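Ticket 1477: Success rate for "balls to bin" does not reproduce
Project: Wastdale
Component: handheld gripper demos / evaluation
Status: Reopened
Reported by: Mwende Nyaga
Assigned to: Kenneth Calimlim

Summary

The November write-up says the policy trained on handheld demos puts both balls in the bin in nearly every trial, and that demo count stops mattering past 800. I can't get either result from the checkpoint in the shared folder. Before Naltavar quotes the number in their report I'd like to know what was counted as a success.

Steps to reproduce

1. Load the Wastdale checkpoint, default config.
2. Run the standard eval, 100 trials, two balls, one bin.
3. Score with the script in the repo.
4. Score the same trials again by watching the video.

Expected: both scores agree, or close to it.
Actual: the script is far more generous than I am.

Comment, Kenneth Calimlim

Did you recalibrate the trackers first? When the plate pose drifts, everything downstream looks bad. I'd start there before blaming the scoring.

Comment, Mwende Nyaga

Yes, both sides, twice. The arm goes where it is told. Drift would also hurt the video score and the script score together, and only one of them moved. Closing the calibration theory unless you have a log that says otherwise. 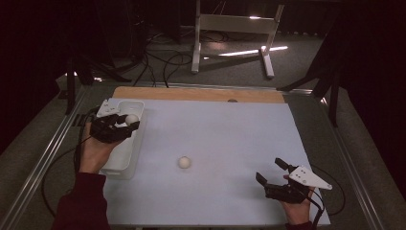 The scoring script calls a ball "placed" when the gripper position is inside the bin outline and the height is under a fixed threshold. It never looks at whether the jaws opened. Take a moment in the demos like the one where the left gripper has a ball over the bin and the jaws are still shut on it. If the height is under the threshold, the script gives full credit for that ball right there, and the other ball out on the board only has to get the same treatment for the trial to pass. A policy that carries a ball over and then hangs there until timeout scores the same as one that lets go. I found plenty of those in my eval videos.

Comment, Erick Kinyua

I wrote that check. It was meant as a stopgap for the Khaemba runs, where we had no jaw width signal. I assumed it got swapped out. Can you confirm which version the paper table used?

Comment, Mwende Nyaga

Same one. The commit hash in the table footer matches. So the claim about 800 demos is also in doubt: the flat part of that curve may just be the script running out of room. I'm not saying the method is bad. I'm saying we haven't measured it.

Comment, Kenneth Calimlim

Fair on the script. I still think the demos are fine. Dennis filtered them by hand.

Comment, Dennis Rudd

I filtered for tracking loss and dropped frames. I did not check releases. There are 1917 episodes in the raw set and I wasn't asked to watch the endings.

Comment, Mwende Nyaga

Then we don't know how many demos stop early, either. If the recording ends before the jaws open, the policy has been taught to hang there. That would explain my videos, but I'd want to see it tested before anyone writes it down as the cause.

Proposed fix

- Success needs jaw width above the open value and the ball at rest in the bin.
- Rescore every row of the table, including the baseline.
- Flag any demo whose last jaw reading is closed.
- Retrain on what is left, same seed, and compare.

Comment, Zawadi Mushi

Patch is on branch Grarnlow. Jaw width is in the logs for all Wastdale episodes, it just wasn't being read. "Ball at rest" still needs a person with the video for now. Rescoring is running overnight.

Comment, Mwende Nyaga

Thanks. Please keep the old scores next to the new ones and don't overwrite the file. Leaving this open until the baseline is done too, because it was scored by the same script and may drop just as far. Table stays out of the Naltavar report until then.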